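Review: Tiedemann arm kit, after one term in the Clasesura robotics club
Jul 19, 2020
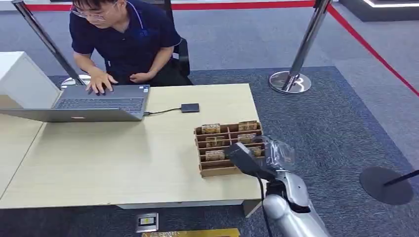
Karkport replied that the controller loses its calibration after a restart, and asked whether we had seen the same. We had, up to firmware 12. The update fixed it.

Our project is sorting small packages into a slotted tray. Setup took 4 sessions. Repeatability is adequate for narrow slots — slow approach speeds only. The manual is thin on error codes. Cable routing needs work before the November competition at Flanham.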